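Trinidad Lacson spent most of the spring changing robot fingers. She runs manipulation testing at Kenel, where her group has been comparing two sets of gripper fingers, one from Cedier and one from Salazar, on the same arms and with the same Tratemach controller. We spoke by phone, and she had the log open while we talked.

The comparison began with a complaint. Operators working with the arms said that thin metal edges were hard to hold, and that they could not tell whether the fingers or the control settings were to blame.

"We had been changing both at once," Lacson said. "Somebody would swap the fingers and raise the grip force on the same afternoon, and then it worked better and we learned nothing. So the first thing I did was lock the controller."

Her plan had five tasks, all using household containers and small play food. The log now holds 161 trials, 88 of them with the Cedier fingers. The numbers are uneven, she said, as the Salazar set arrived later and one pair had to go back when a mounting hole did not line up.

The Cedier fingers are stiffer. On a rolled steel rim they hold their position well, but they need to arrive at the right angle. The Salazar fingers give a little, which makes them more forgiving when the approach is off. Lacson does not think either is the better finger overall.

"If you ask me about rims, I take the stiff ones. If you ask me about small food, I take the soft ones. People want one answer and I don't have one yet."

Flat lids were the hardest part for both sets. A lid lying on a table leaves very little to get hold of, and the operators settled on different methods. One dragged the lid toward the table edge. Another went for whatever stuck up from it. Lacson logged 24 lid trials before she decided the method had to be written down too.

"I was measuring the operator," she said. "Two people, same fingers, and the results looked like two different products. Now the sheet says where you grab and from which side."

Carrying a tray with two arms brought up another problem. When both grippers hold the same rigid object, a small error in one arm turns into a pull on the other. With the stiffer fingers the operators noticed it quickly. With the softer ones the tray could shift in the grip before anyone corrected for it – a slower kind of failure, and harder to spot in the log.

She also has opinions about cameras. Reflective steel and clear plastic are both in the test on purpose, and she wants more of them.

"A wrist view of clear plastic is mostly glare some days. You have to choose a grasp anyway. I would like to see that in the tests, because kitchens are full of it." 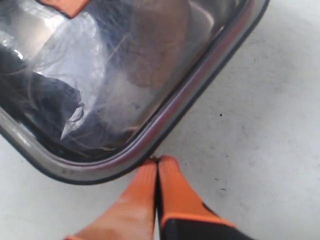

The wrist view, with the fingertips close to the container's rim. 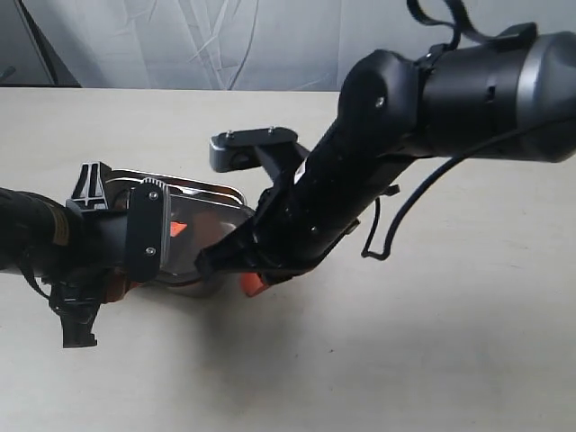

Two arms holding one steel tray. 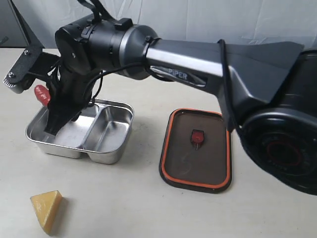
The gripper at the left compartment of the divided tray.
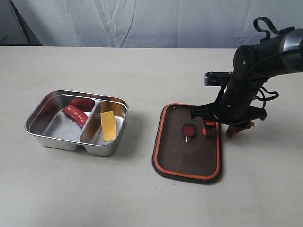

Lacson plans to finish the missing Salazar trials first. After that she wants to unlock the force setting and run it in steps, one finger set at a time, with the same operators. She hopes to have that done in July.

She is less sure about a third finger set. Two vendors have offered samples, and she has asked both to wait.

"Every new pair means printing adapters, checking the zero position and doing the whole sheet again," she said. "I would sooner have two sets that I understand."

The written procedure will be shared inside Kenel before the results are. Lacson asked that other groups try the lid task with it and send back their notes, including the trials they would normally throw out.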